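The Great Sock Amnesty, Continued

Back in January we asked readers of this newsletter to stop throwing out single socks and start writing to us about them instead. We expected a handful of polite notes. The count as of this issue is 3,426 socks confessed to, most of them black, and one reader in Orari who claims 11 from the same pair, which we have decided not to look into.

The leading theory is still the washing machine. Plenty of you believe it eats them, and a few of you have taken the back off to check. What you found was coins, a guitar pick, a quantity of gray felt and, in one case from Drundeo, a sock belonging to the people who sold you the house. We're told it was returned by mail and received without much joy.

The second theory is the fitted sheet. I used to dismiss this one. Then I shook out a sheet that had been folded in the closet since spring and two socks fell out of the corner, plus a dishcloth I had accused a relative of taking. I have not apologized yet. The moment has to be right.
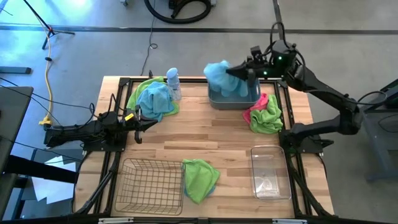 Several of you wrote in favor of buying one kind of sock, in one color, forever. It's a sound plan and I tried it for a year. The trouble is that the company changes the sock. The new ones come up a little higher and are a slightly different black, and by the second order you are standing at the window at seven in the morning, holding two of them up to the light like a jeweler.

The mesh bag people also have their case, and they make it often. Put the socks in the bag, zip the bag, wash the bag. I own three of these bags. I can currently find one.

As for what to do with the singles, dusting remains the popular answer, though I would like to meet the household that dusts enough to need 3,000 of them. A reader in Wan stuffs hers with rice and uses them to stop drafts. Another ties his tomatoes up with strips cut from old dress socks, and says the argyle holds best.

The swap table will be out again at the Bokis street fair. Bring your singles clean, please, and clipped together by color if you can stand it. Last time a reader did go home with a match for a green one with foxes on it. It was two sizes too small, but she seemed pleased.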